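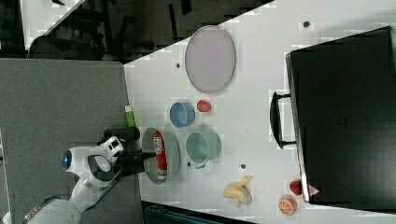 Home Groups Minutes Documents Contact Log in

We use cookies to remember your settings. Accept Manage

Shared Bench Rules Group — minutes
March 23, 2021
Minutes taken by Catarina Cardoso

Present: Hemi Wihongi (chair), C. Cardoso, two from Nurwood, one from Erkent (joined during item 2). Apologies from Kellix, comments sent in writing, see item 4.

1. Last minutes
Agreed. One correction: "hold to run" on page 3 should say "hold to release". HW to fix the stored copy. Nothing else arising except the clause numbering, which is still a mess. Left until the draft settles.

2. Draft rules, section A: who may be at the table
Went through line by line. Slow going.

A1. One named operator per run. Name goes on the run sheet before the arm is powered. Agreed.

A2. Operator keeps the stop button within reach at all times. Nurwood asked what "within reach" means. Long discussion. Settled on: seated or standing, without taking a step. Agreed with that wording.

A3. Hands over the table while the arm is live. Draft says never. Erkent said never is not workable, people will reach in to right a cup and then not write it down. HW — better a rule people keep. New wording: arm paused, pause confirmed out loud, then hands in. Hands clear confirmed out loud before resume. Nurwood not happy but will go along with it if the speed cap in B2 stays. Noted.

A4. Visitors. Behind the line on the floor. There is no line on the floor in half the rooms. Action 1.

3. Section B: the table itself

B1. Reset between runs. Draft only says "return objects to start positions". Too vague, everyone agrees. What is a start position if nobody wrote it down. Proposal from Nurwood to have a printed layout sheet for each task, objects drawn to scale. Proposal from Erkent to just take a photo at the start and compare. Photo is quicker. Agreed photo, with the layout sheet optional for long series.

B2. Speed cap stays as drafted. No discussion wanted. HW moved on.

B3. Items not part of the task. This took most of the hour.
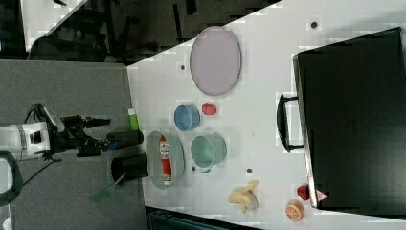 Clear-table rule as first written said nothing on the table but the task objects. Erkent pointed out that this rules out most tasks anyone wants to run, a kitchen table has other things on it and the arm has to cope. Looked at the layout with the red and white can lying on the grey-green plate, gripper right up by the table edge, and the big black case along the other side with its handle sticking out towards the middle. Question was whether the case counts as clutter (allowed) or obstruction (not allowed). HW says obstruction if the arm could hook the handle on any planned path. CC says then it depends on the path and the rule has to say so. Nurwood: handles folded or turned away, simple. Erkent: not all handles fold. Agreed wording, to be tidied: "Large or heavy items may stay on the table if declared on the run sheet. Loops, straps and handles to be turned away from the working area where possible. Where not possible, operator to check planned path before start."

Also under B3, small items near the edge. The little green tube with the white end was brought up, it stands at the edge just above the fingers. Is it a task object or did someone leave it. Not settled and not really the point — point is that the run sheet should say. So: every object on the table is listed, either as task or as background. Anything unlisted comes off before the run. Agreed.

B4. Cables. Trailing cables to be routed on the side away from the operator and fixed down. Nurwood want "fixed" defined. HW asked them to write it themselves. Action 3.

B5. Breakables. Glass and real crockery need a separate sign off. Soft or toy food fine. Real food, no, after last September. Agreed without discussion.

4. Written comments from Kellix
Read out by CC. In short:
 - want the draft to follow the Jääskeläinen checklist order so that people only learn one list. Sympathy for this but the Jääskeläinen list starts with power and ours starts with people. HW prefers ours. To be raised again when Kellix are here.
 - want all near misses logged, including ones with no contact. Agreed in principle. Concern about volume, nobody will fill in a full form for a nudged cup. Short form, one line: time, object, what the arm did, who paused it. CC to draft.
 - ask whether form 2159 is still in use. It is not. Somebody please take it off the shared drive.

5. Stop button test
Draft has it monthly. Erkent test theirs before each session and it takes them 30 seconds. Nurwood said the same. So — before each session, tick on the run sheet. If the tick is missing the data from that session is still kept but flagged. Some back and forth over whether flagged runs should be thrown out alltogether. HW against, CC against, Nurwood for. Flagged and kept.

6. Training
Ran out of time. Only point made: new operators should watch 3 full runs before they hold the stop. Erkent want more. Carried over.

7. Actions
Action 1 — HW: floor tape for rooms without a line, and find out who pays for it
Action 2 — CC: one-line near miss form, circulate with draft
Action 3 — Nurwood: wording for B4, "fixed"
Action 4 — Erkent: send round their photo compare method, with the bit about lighting
Action 5 — CC: B3 wording tidied and sent to Kellix before teh next meeting
Action 6 — HW: remove form 2159

8. AOB
Room 17 double booked again. Erkent asked if the next one could be shorter. Chair will try.

Next meeting: date to be sent round by CC. Section C (power and lock off) and training first on the agenda, then the Jääskeläinen order if Kellix attend.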